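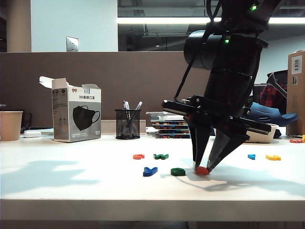
Clearing loose alphabet letters off a desk

Takes 9 minutes if you don't stop to spell things. You need one empty box with a flap — a face mask box is fine — and a clear patch of white desk.

Step 1. Spread the letters out. No stacking, no overlaps. Push cups and packaging to the sides and leave them there, thats a job for later.

Step 2. Turn them face up. A sideways W reads as an E or a 3 when you're rushing, so fix those first. Round ones last.
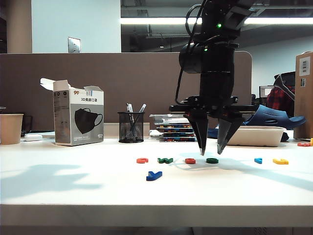
Mirjana Bošković: I'd sort by color before anything else, my set has 2 greens that look the same under a lamp and I always mix them up.

Fair. Colors first if yours are close. Blues and yellows are easy, leave them for the end.

Step 3. Pick up one at a time, by the thick part. Grab a thin stroke and the letter spins away from you. Lowercase y is the worst for this — go for the middle, where the arms meet.
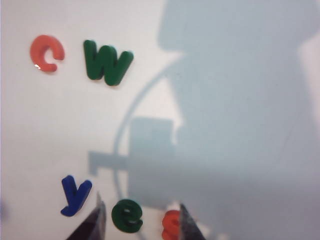 Step 4. Into the box, big letters at the bottom. Small ones fill the gaps. Close the flap, write LETTERS on the side with a marker.

Step 5. Check the floor and teh back edge of the desk. Wipe down. Done.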